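Dunico open day, January

I drove up to the Dunico toy works for the January open day, the one they hold after the Christmas orders have shipped and before the spring lines start. Doors opened at 9:30. There was free parking in the lower lot and a shuttle from the overflow lot by the church, though I didn't need it.

Dunico makes bath toys, sandbox toys and the squeaky kind you give to babies. The company started in a garage in Hernance and moved to the present building when the cannery closed. You can still see the old loading rail in the yard. The main hall is long and not very wide, with molding at the north end, trimming and painting in the middle, and packing at the south end next to the truck doors.

We were put into groups at the front desk and given earplugs and a sticker. My guide was Iason Karamanlidis, who runs second shift in molding and has been there since before the move. He speaks quietly, so stay near the front if you get him.

The first stop was the material store. Vinyl arrives as a liquid in drums and is mixed with color in a side room. Each color has its own set of buckets and paddles, and the buckets are never swapped between colors. Iason showed us a shelf of reject samples where someone had swapped them anyway. One batch of ducks had come out the shade of weak tea. They keep a few for the open day and the kids in our group wanted to buy them.

After that we went to the rotational molding machines. A measured amount of vinyl goes into a metal mold, the mold is closed and turned in an oven, and the vinyl coats the inside. Then it is cooled and a worker pulls the toy out through the small opening with a pair of pliers. It looks like it should tear, but the toy folds up and pops back. The big machine, which everyone calls Huang after the engineer who set it up, turned out 1,842 pieces on its best shift. There is a handwritten card with that number taped to the control cabinet. A normal shift is closer to 1,000.

It is warm at that end of the hall, even in January. I had my coat over my arm the whole time and wished I had left it in the car. 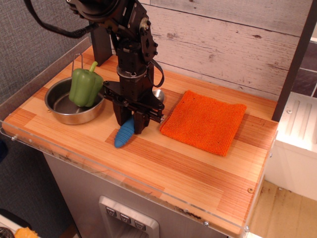 Trimming is mostly done by hand. The women at the benches use short curved knives and go around the seam in one pass. One of them, who had been doing it for years, let two people from our group try on scrap pieces. Both of them cut too deep. Painting comes next, with metal masks that fit over the toy so that only the eyes or the beak get sprayed. The masks are washed in a tank at the end of every shift. The smell of solvent was strong enough that we only stayed a few minutes.

I had hoped to see the squeaker line, but it was down for maintenance. The squeakers come from Aditz, a small supplier across the river, in boxes of 2,000. Iason handed around a box of loose ones, and that kept the kids busy until packing.

Packing was the least interesting part for me. Cartons come in flat, get folded, filled and taped, and go out the doors. There was a good display there of old catalogs, though, going back to the garage days - mostly typed sheets with line drawings. I would have liked more time with those. If you collect this sort of thing, ask to go back to them at the end. They let me do that and didn't hurry me.

Lunch was in the canteen: soup, bread and a cookie for a flat price, paid in cash. The line was long at noon and gone by 12:40.

The factory shop is by the exit. Seconds are in open bins and sold by the bag, and the first 100 visitors get a coupon at the door. I arrived too late for a coupon. I bought a bag of boats and a watering can with a crooked spout, which pours fine.

A few notes for anyone going next year. The tour takes an hour and a half and there is nowhere to sit until the canteen. Strollers are allowed in the hall but not in the painting area, so one adult has to wait outside. Closed shoes are required, and they turned away a man in sandals. The restrooms are back at the front desk.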